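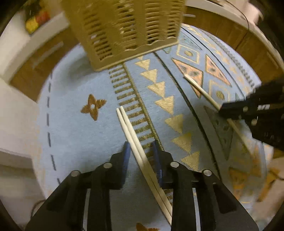
4. Importing a two-gripper session with Litimport

This section describes how to bring the recordings of two hand-held grippers into a Purnel workspace, align them in time, mask the fingers and export the result for training in Didine. It is written for Litimport on a Linux workstation. If you work with one gripper only, follow section 3 and come back here for the masks (4.4).

4.1 Before you start

You need:

- one video file for each gripper, in the original form, not re-encoded
- the motion log which belongs to each video
- the lens profile of each camera
- at least 200 GB of free disk space on the workspace drive

The lens profile is made once per camera, with the calibration board from section 2. Make it again after the lens was taken off or the camera mount was loosened. A profile from another camera of the same model will load without any warning, but the tracked positions will be wrong near the border of the picture.

Caution: Litimport writes corrected time stamps into the motion log. Keep a copy of the logs in another folder before the first import.

4.2 Creating the session

1. Open the workspace and choose Session > New > Two grippers.
2. Type a session name. Use small letters, digits and the underscore only.
3. Drag the left-hand video to the slot L and the right-hand video to the slot R. The motion logs are found automatically if they have the same file name as the video.
4. Select the lens profile for each slot. The model must be "fisheye". With the model "pinhole" the import stops at the first step of tracking.
5. In the field Task, write one short sentence which says what the hands do, for example "put the chopsticks in the basket". This sentence goes to Didine without change, so please check the spelling.
6. Press Scan.

The scan reads all frames and shows a bar for each video. Green means that the position was found, yellow means that it was filled in from the motion log, red means that it was lost. A short yellow part is normal when one hand comes close to furniture or when the view is mostly one plain surface. A carpet or cloth with a clear pattern gives good tracking, but if the same figure repeats many times, look at the track in Vitale and check that it does not jump by one repeat.

Note: the scan can be stopped and started again. It continues from the last finished block.

4.3 Aligning the two hands

The two cameras do not share a clock. Litimport first makes a rough alignment from the time stamps, and then a fine one from the movement.

1. Open the tab Align.
2. Press Rough. The two tracks appear in one window, L in blue and R in orange.
3. Find a moment when both grippers close. The closing curve is drawn below the track.
4. Put the marker on the same closing in both curves and press Fine.
5. Read the value "residual". For tasks where the hands work at the same object it should be under 15 ms. For tasks where each hand works alone, a larger value can be accepted.
6. Press Accept.

If the residual does not go down, choose another closing. Very slow closings are difficult for the program because the curve has no clear corner.

After the alignment the hands must also be placed in one common space. Press Common map. Litimport looks for parts of the room which were seen by both cameras. When fewer than three parts are found the button Accept stays gray, and you have to record again with a slow look around the room at the start.

4.4 Masks

The fingers of the gripper are always in the view of its own camera, and the other gripper may come in from the side. These two cases have different masks and should not be mixed.

Own-finger mask. This mask is fixed to the camera. Draw it once for each gripper, on a frame where the fingers are fully open, and draw it again on a frame where they are closed. Litimport fills in the shapes between. Leave the inner faces of the pads outside of the mask. The policy needs to see what is held.

Other-gripper mask. This mask moves, and it is made by the detector. Set the threshold in Settings > Detector. The default is good for black grippers in a bright room. In a dark room the detector may take a cable or a table leg for a gripper; in this case raise the threshold in small steps and run it again on a short part.

Caution: masks are used for tracking only. Do not switch on "Apply to export" for two-gripper tasks. The training pictures would then have holes in the place where the other hand works.

4.5 Thin objects

Chopsticks, straws, pens and similar things need extra attention. In the reduced size which Didine uses by default, a thin stick can be only one or two pixels wide and it disappears when the hand moves fast.

1. In the tab Export, set Size to Large.
2. Set Crop to Circle. The option Square removes the outer part of the fisheye view, and the second hand is often there.
3. Open the session in Vitale and play it at half speed.
4. Check the gripper width at each pick. Two sticks held together give a width only a little larger than one stick. If your task depends on the number, set Width filter to Off, because the filter smooths this difference away.

Our test session of 4.6 has 2,854 frames per hand, and 874 of them were changed by the width filter before we switched it off.

4.6 Export to Didine

1. Choose Session > Export > Didine.
2. Select the episodes. Episodes with a red part are not selected by default.
3. Choose Relative for the action type. Absolute is kept for old projects from before the February release.
4. Press Check. The list shows missing frames, gripper values out of range and episodes without a task sentence.
5. Correct the lines marked Error. Lines marked Info can stay.
6. Press Write.

The export folder contains one file per episode and a file named summary.txt. Keep the summary together with the data. Didine reads the hand order from it, and without this file it takes the first video as the left hand.

4.7 Messages

"Profile mismatch": the picture size of the video and of the lens profile are not the same. Select the right profile or record with the size used in calibration.

"Log too short": the motion log ends before the video. Cut the end of the video with Trim and scan again.

"Hands swapped?": the tracks cross in most episodes. Play one episode in Vitale, and if L and R are really exchanged, use Session > Swap hands. The alignment is kept.

"No common map": see 4.3.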